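Raklow Pew Cushions – made to measure, five colours

I've been making seat cushions for churches out of our shed in Rutgate for a fair while now, and the Raklow is the one I get asked for most. It's a long bench cushion with a firm foam core and a zip-off cover, and I cut every one to suit the pew it's going on. Old pews are never the same length, even when they look it! I've had two from the same row come up different by the width of my thumb.

If you're the person at your church who's been told to "find out about cushions", welcome, you're my favourite kind of customer. Grab a tape measure and do the seat from the inside of one end to the inside of the other, then the depth at both ends and in the middle. Write down which pew is which. A bit of masking tape underneath with a number on it works a treat.

The foam is 49 mm thick. I used to do a thicker one and people loved it for the first hymn, then found their feet didn't reach the floor properly and the book rack was suddenly at a funny height. I went down to 49 and the grumbling stopped. If you've got a lot of older folk who find it hard to get up again, stick with this one and don't let anybody talk you into the squishy stuff. 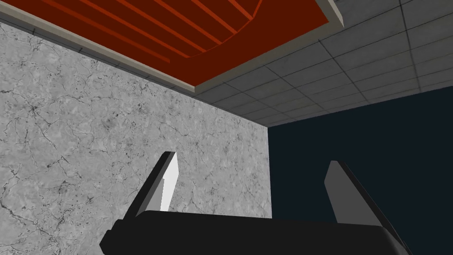

Covers are a wool blend and come in 5 colours: deep red, moss, navy, charcoal and a sort of wheat. The red looks browner under warm lights than it does on your screen, so please ask for swatches. I post them free, and you can hang on to them for as long as you need to argue about it (Brian Mushi from our Civbridge orders had his on the hall noticeboard until May and I didn't mind a bit). They went with moss in the end, and it looks lovely against the dark timber.

The underside is a grippy woven backing, so there's no need for tacks or Velcro. If your pews are freshly waxed, give it a few weeks before you put the cushions down. Wax and backing don't get on.

Washing: unzip, cold machine wash, line dry in the shade. Do NOT tumble dry. Candle wax comes off with brown paper and a warm iron, and grape juice wants cold water straight away. The zip runs along the back edge and one end as well, which makes getting the foam back in much less of a wrestle.

Prices go by length, so send me your measurements and I'll write back with a proper quote. The smallest order I do is one cushion, and for 24 or more I take a bit off each. The biggest job so far was 70 for Everaldo Siqueira at Assunção – he sent the neatest measuring sheet I've ever seen, and I now send a copy of his layout to everyone.

Kneelers in the same fabric can be added to any order. Choir stall cushions too, though the curved ones need a paper template of the seat, traced at full size.

Phone's best before 5 in the afternoon, or leave a message and I'll ring back once the machines are off.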